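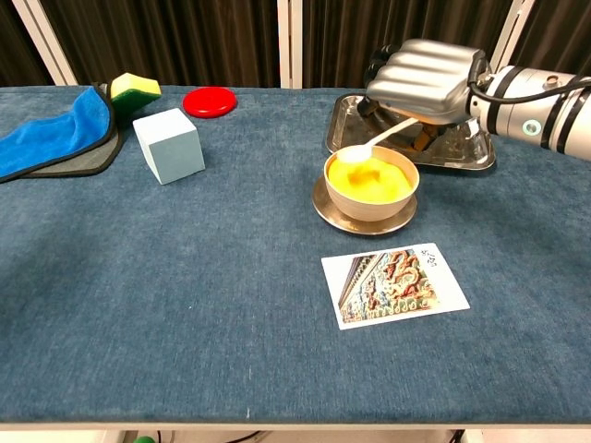
Spoon practice at the long table, with the bowl of yellow powder.

I've been wanting to write about the spoon for weeks! We call the project Fuvness (Cúc Đào picked the name, and it stuck before I could argue), and what we're doing right now is collecting examples of small table jobs so a learning system can pick them up from us. Scooping is my favorite so far.

Each example is short. One of us guides the arm through the job, the computer saves everything the joints did along with the video, and then we put the table back in a slightly different order and go again. A good session gets us 60 of them. As of this morning the folder holds 3180, and I did a little dance in the hallway.

The scooping ones are tricky in a way I love. A spoon with a long handle magnifies every wobble in the wrist, so when I'm tired you can see it right there in the playback. Khải Khương is much steadier than I am, but he's slow, and for a while the model we trained on his examples would creep up to the bowl like it was afraid of it. Mixing his and mine helped a lot. I also stopped throwing out the ones where I bump the rim and have to correct, and that made a bigger difference than anything else we tried since February.

We change what else is on the table too. The sponge, the light blue cube, the red disk and the blue cloth all move around between batches, even when the job is only about the bowl. Early on we kept everything parked in the same spots and the model got lost the minute the cube moved two inches. Lesson learned (and then 5 days of redoing things, ugh).

The dragon postcard gets a turn as well. Flat things are hard for those fingers, and I have 2 decent pickups of it so far. Cúc thinks we should slide it to the table edge first and pinch it there. I want to try it from the middle a bit longer.

Next up is labeling, then pouring. If you've recorded pouring with a hand like this, please leave a comment, I'd love to hear how you handled the resets!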